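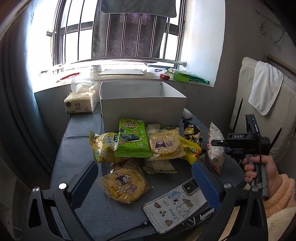 Mehwish Pirzada wrote in to say that the bottom drawer of her Stenora unit now holds everything that used to live in a pile at the end of the kitchen table, and asked if a second unit can go on top of the first. Yes, it can. Use the stacking clips packed in the bag with the feet, and put the heavier items in the lower unit.

Stenora Pantry Drawer Unit
Item 3873

The Stenora is a freestanding drawer unit for dry packaged food. It sits on a counter, on a shelf or on the floor of a pantry closet. The drawers are open at the top and slide all the way out, so you can carry one to the table and put it back when you are done. The front of each drawer is clear and has a slot for a paper label.

The unit was designed for small packages that slump and slide on a regular shelf, such as chips, crackers, seasoning packets, tea and single-serve cups. It also works for baby food pouches and pet treats. Cans are fine in the bottom drawer only.

Specifications
Drawers: 6
Volume per drawer: 685 cubic inches
Load: up to 24 pounds for the full unit
Frame: powder-coated steel, white or gray
Drawers: BPA-free plastic, clear front, frosted sides
In the box: frame, drawers, feet, stacking clips, label cards
Assembly: feet only, no tools

Using the dividers
Dividers are sold separately as item 3873-D. Each one drops into the grooves on the drawer walls and can be moved without emptying the drawer. Most customers use one divider per drawer. With two in place the middle section gets narrow, and anything wider than a granola bar has to stand on end.

Jelly and pudding cups should be stored lid up in a single layer. A cup that sits on its side under other food can split at the seal, and syrup in the drawer track is hard to clean out.
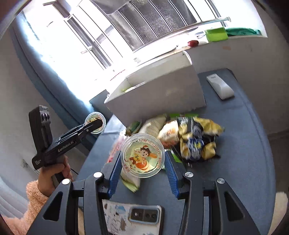
Cleaning and care
Take the drawers out and wash them by hand in warm water with dish soap. Do not put them in the dishwasher. The heat will bow the fronts and the drawers will stick. Wipe the frame with a damp cloth and dry it before you put the drawers back. If a drawer starts to drag, check the track for crumbs first.

Shipping and returns
Orders placed before noon leave our warehouse the same day. The gray frame is out of stock until December. Unused units can be returned in the original carton. If a drawer arrives cracked, send a photo and we will replace that drawer. There is no need to ship the whole unit back.

Customer comments
Man-sik Yoon: Solid frame, easy to set up. The label slot is a little tight for thick card.

Yaryna Symonenko: I would like a deeper drawer for cereal. Good for everything else.

Our reply: The Skestance unit has two deep drawers and uses the same frame width. Stenora dividers do not fit it.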